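## The Clakus Kit Wants Your Hands

Clakus sells its teaching kit with a simple promise: you don't need a robot to train one. You buy a pair of hand-held grippers, you do your chores with them, and Clakus turns the recordings into a skill that a real arm can run later. The base kit costs $539. The arm is extra, and so is nearly everything else.

I spent three weeks with it and I'm still not sure who it's for.

Setup is the good part. The grippers charged overnight and paired on the first try. The marker cubes, one per gripper, tell the tracking software where your hands are, and they do it well as long as you keep them in view. Turn your wrist too far and the app beeps and throws out the take. Mine threw out plenty. The manual says to "move naturally," then spends four pages telling you how not to move.

Picking up soft things was fine. Small, hard, round things were a pain, and after an hour my thumbs were sore. Clakus says you get used to it. I got better at it, which is a different thing.

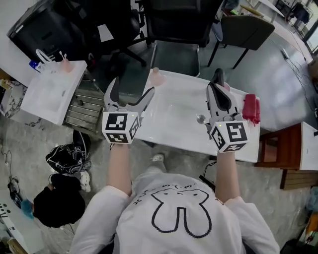

*A gripper in each hand, with a cup, a metal ball and a red cloth on the table.*

Then there's the service. Clakus wants up to 482 recordings of a task before it will build you a skill, and folding one dish towel counts as a task. A bigger towel counts as another. Building is done on the company's servers for $20 a month, and if you stop paying, your skills stop updating. The sales page mentions this once, in gray type.

I asked Clakus how often a finished skill works in a home it wasn't recorded in. The reply talked about "encouraging early results" and linked me to a video of a very clean kitchen.

The obvious rival is the Prurken, from Kurcombe. It's heavier and uglier, and its software looks like a tax form. But it saves your recordings to your own computer in a format other programs can open, and there's no monthly fee. The Laing glove is more comfortable than either one, though it only comes in one size and I couldn't close my hand in it.

If you run a lab or teach a class, the Clakus grippers are decent hardware and you may have your own software anyway. For a household, I'd wait. My towel skill was ready on a Monday. I'd already folded the towels.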